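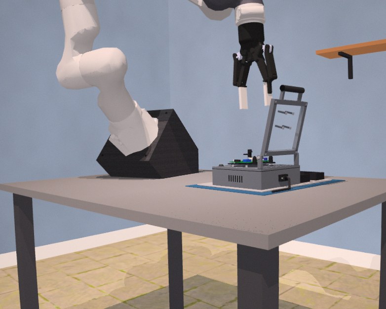 Test bench automation - what changed for your techs?

Board: Shop Floor / Test and Inspection
Replies: 9

dorkden_nights
We do board-level functional test at a mid-size contract shop. Two shifts, clamshell fixtures, a person at every bench. Management has started circulating simulations of an arm doing the handling: open the lid, board in, close the lid, wait, board out, sort. The word in the meeting was that this "frees people up." I've been on test for a long while and I've heard that phrase before. For those of you who already have one of these running, what did your people end up doing all day?

Stonside
We've had one since April. What did our people end up doing? Feeding it. Somebody still has to load trays, and the trays have to be loaded better than they ever were for a human, because a person will turn a crooked board without thinking and the arm won't. Same pay, duller job.

fixture_goblin
Depends on your volumes. I was ready to hate ours and my wrists disagree with me. Pulling a lid down against a full set of spring pins 300 times a shift is no kind of life. I had a brace on by Saturday most weeks. Haven't worn it since we switched.

Stonside
Fair enough on the wrists. But you could have bought a pneumatic press for that, and it wouldn't have come with a slide about headcount.

fixture_goblin
We asked for a press. For two years. The arm got approved in one meeting because it came out of a different budget. I don't defend it, I'm just telling you how it went.

tak_and_solder
Something to ask before you sign anything: who decides what a fail is? With a person on the bench, a fail often means wiping the pads, reseating the board and running it again. Ours was set up with no retest, so the reject bin filled with good boards and first pass yield looked terrible. Then they allowed two retests and the yield looked wonderful, and now we ship boards I'd have pulled, because a board that only passes on the third go is telling you something. A tech would have put a sticker on it and walked it over to repair.

dorkden_nights
That's my worry exactly. Half of what I know about a bad batch I know from the feel of the lid. If it closes wrong I stop. I can't see any of that in a simulation, where every board is flat and every fixture is clean.

Anden
I do integration work, so throw your tomatoes. A sim is for reach and clearance: can the gripper get to the handle, does the wrist hit anything on the way over, where does the mount go on the table. It was never meant to tell you about flux residue. If your managers are showing it around as proof the job is solved, that's on your managers. On feel, you can set a force limit on the lid close and have it stop and call someone. Plenty of sites skip it to save setup time.

Stonside
"Stop and call someone" is doing a lot of work there. Call who? We went from three techs on a shift to one, and she covers the arm plus rework plus receiving. When it stops, it sits until she gets to it.

Anden
Then you're understaffed, and I'd say so in writing. I've told customers the same and watched them nod and do it anyway.

ustyna_d
Ustyna Demchenko, I'm a line lead, different industry but the same clamshells. I'll disagree with both sides a little. Two of my people moved to failure analysis and they're happier, with better pay. They're also the two who already knew how to read a schematic. The others were promised training, and the training was a PDF. So when someone says "freed up," ask for names. Which person, which job, what rate, starting when. If they can't fill that in, they haven't planned it.

tak_and_solder
Also ask who cleans the pins. In our place it fell between maintenance and test and didn't get done at all until the contact failures got bad enough for somebody upstairs to notice.

dorkden_nights
Thanks, all. I've got the force limit, the retest rule and pin cleaning on my list, and I'm stealing the names question for the next meeting. I still don't expect straight answers. fixture_goblin, what did your place do about second shift when yours went in? Ours is the one they keep not mentioning.

fixture_goblin
Second shift is the arm and a guy from shipping who has the reset procedure taped inside his locker. Sorry.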